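How to clean and wax the top of a dresser

My dresser stands next to the window, and every winter the top becomes dull and a little sticky. I learned this method from Soo-ah Noh, who restored furniture for many years in Datton. It is slow, but it does not harm the old finish.

What you need

A bowl of warm water with a few drops of dish soap
3 soft cotton cloths
Clear paste wax
An old toothbrush

Step 1. Take everything off the top and put it on the bed. Open the window a little — the wax has a strong smell.

Step 2. Dip the first cloth in the water and squeeze it very well. It should feel damp, never dripping. Wipe in the direction of the grain, and use the toothbrush for the corners.

Step 3. Dry the surface with the second cloth and leave it for 60 minutes. I made the mistake once to wax too early, and white spots appeared under the wax.

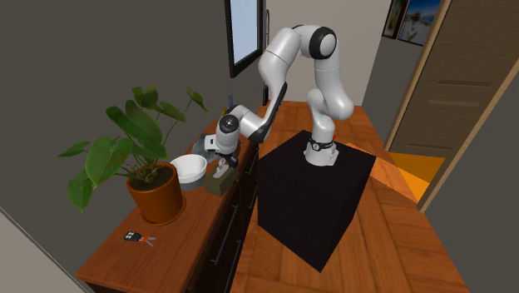
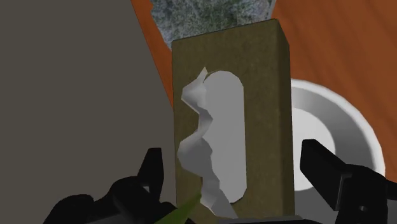 Step 4. Put a small amount of wax on the third cloth. A piece like a hazelnut is enough for half of the top. Rub in small circles, then finish with long strokes along the grain.

Step 5. Wait until the wax looks cloudy. In my room this takes 20 minutes, but in July it goes faster. Polish with a clean part of the second cloth until your finger leaves no mark.

Wait one night before you put heavy things back. Lamps and vases should have a piece of felt under them. I do the waxing two times in a year, and between them I only remove the dust with a dry cloth. If you find an old ring from a cup, do not use sandpaper. Try a second thin layer of wax first.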